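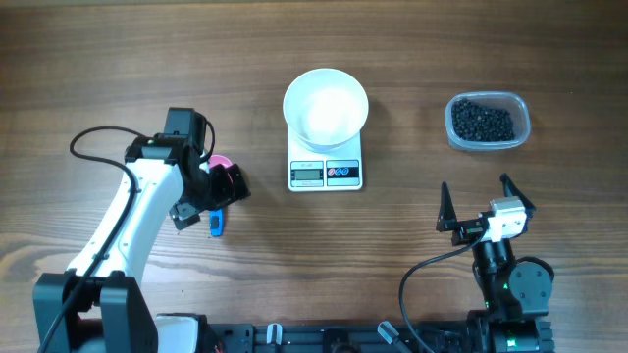
## Handout 4: The kitchen scale, a tool that will not take your side

Aba Boateng, Measurement for Cooks
September 26, 2024

Read before lab. Yes, the whole page.

The digital scale is a flat platform with a control panel at one end. It's the plainest thing you'll use this term and the one most of you will argue with.

**Setting up**

- Put it on a solid, level tabletop. A folded towel is not a tabletop.
- Control panel toward you, platform away. Last May a whole bench at the Covden site worked upside down and wrote down 867 as "L98."
- Turn it on *before* anything goes on the platform.
- Check the units. Grams, please. I have read enough lab sheets in ounces.

**Taring**

Bowl on, press tare, wait for zero. If you pick the bowl up, you'll get a negative number. The scale is fine. Put the bowl back.

**Lab task**

1. Weigh 30 g of flour by spoon.
2. Scoop what you *believe* is 30 g, by eye, then weigh it. Record the real number, even if it hurts.
3. Bowl weighs 867 g, bowl plus dough weighs 1,750 g. Find the dough. (883 g. Now show the subtraction.)

**Small objects**

Put them in the middle of the platform, one at a time. Very light ones may not register at all, so weigh several together and divide.

Wipe the platform afterward with a damp cloth. The sink is for bowls.

Next week: volume, and why your cup isn't my cup. Bring a cup.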